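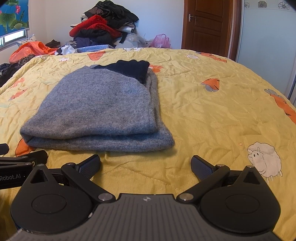
Gray knit on the yellow bedspread, folded and ready for the drawer.

Sweater season, and what I learned about moths

I promised in the last issue that I'd get around to wool, and then December showed up and half of you wrote to me about holes anyway. So let's talk about wool!

I came to all this the hard way. A few winters back I pulled out a cardigan my aunt had knitted me, held it up to the window, and saw daylight through the elbow, the collar and (this is the one that hurt) right through the middle of the back. I had put it away in spring with a cup of coffee's worth of spill down the front and figured I'd wash it later. Moths love a plan like that. It's the larvae that do the eating, and they go for the places with a bit of food or sweat or skin oil on them, so a sweater that looks fine to you can be a buffet.

These days everything gets cleaned before it goes away for the summer, even the things I wore once. I do it in the bathtub with cool water and a capful of wool wash. I push the sweater under, leave it alone while I make a phone call, and squeeze it out without wringing. Then I roll it up in a towel and kneel on it, which my kids think is very funny. It dries flat on a rack in the back room and it takes forever. Don't be tempted by the radiator. I have a doll-sized vest that used to be mine.

Mahsa Shojaei wrote in to ask about cedar. I like cedar! I like how it smells and I keep blocks of it in my drawers, but I wouldn't trust it with anything you really care about. The smell fades, and by the time you notice, it's been gone for months. You can sand the blocks lightly to bring it back. Lavender is the same story as far as I'm concerned, very nice, and the moths in my old apartment could not have cared less.

What did work was the freezer. If I find a hole, the sweater goes in a zip bag with the air pressed out and sits under the peas. Mine stays in there for 6 days, then comes out for a day, then goes back in for another stretch in case any eggs made it through. I did this with 8 sweaters the year of the cardigan and we ate a lot of peas to make the space. Vacuum the closet while you're at it, the corners and the crack along the baseboard especially.

On folding versus hanging, I know some of you are hangers and I still love you. Heavy knits get long on a hanger, and you get those little shoulder bumps that no amount of steam will talk down. I fold the arms in, fold the bottom up, and put the thick ones at the bottom of the drawer. Every so often I shake them out and fold them a different way so the same crease doesn't sit there all year.

Now, mending. Graça Bettencourt is running her darning table again at Fallahi Yarns on Sunday afternoon, starting at two. It costs $36 and that covers a needle, a darning mushroom to borrow and more yarn scraps than you could use in a lifetime. Bring something with a hole in it, clean please, and don't be shy about the size of the hole. Last time Golnar Rezaei brought a sock that was mostly heel hole and went home with a whole sock. I'll be there with the cardigan, which is still not finished. I'm doing the patches in orange and have stopped pretending they'll blend in.

If you can't make it, reply to this and I'll send you the page of darning notes I typed up. And Mahnaz, I still have your pie plate.

Next time: storing boots, and a reader's argument against shoe trees.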